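Tresholm to stage regional netball finals over two days

The Tresholm Sports Centre has been confirmed as the venue for this season's regional netball finals, which will be played in July. It will be the first time that the women's and mixed competitions have been decided in the same building.

Eight teams have qualified, four in each competition. Semi-finals will be played on the opening day, with the placing matches and both finals to follow on the second. Urncombe, who won the women's title last season, have been drawn against Nuttall in the first semi-final. The mixed side from Zususdale, promoted a year ago, will play in the finals for the first time.

The league has agreed the use of the main hall and the adjoining practice court for 2 full days. The main hall seats 1,000 spectators. Seats on the north side will be unreserved, and the two front rows opposite the team benches will be kept for wheelchair users and those accompanying them.

Alistair Laing, competitions manager for the league, said that the decision followed a review of last year's arrangements, when the two events were held a fortnight apart.

"Clubs asked us for a single weekend, and officials told us the same," he said. "Tresholm has the court space, the changing rooms and the parking. We are grateful to the centre for moving a number of its regular bookings." 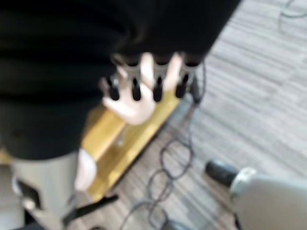

Page last updated: Thursday, 16:40

A total of 168 players and team staff have been registered for the event. Squad lists may be altered until noon on the day before the first match, after which changes will be accepted only on medical grounds and with the written agreement of the match referee.

Aishwarya Varma, who leads on officiating, confirmed that umpires for the semi-finals had been appointed and that those for the finals would be named once the opening day's results were known. Each match will have a reserve umpire, a scorer and a timekeeper. Matches will be played in four quarters of 15 minutes — extra time will apply in the semi-finals and finals only.

The warm-up period has been extended following comments from coaches. Teams will have access to the practice court for 25 minutes before their match and must leave it when called by the court manager. Playing kit will be checked at the entrance to the main hall.

Tickets will be sold by the day or for the whole event, and under-12s will be admitted free with a paying adult. The league expects a total attendance of around 1,000 across the event. Member clubs may order tickets through their secretary before general sale opens.

Doors will open at 9.15am on both days, with the first match starting at 10am. The trophies will be presented on court after the second final. A full timetable, with details of parking and the bus service from Tresholm station, will be sent to clubs and published on the fixtures page.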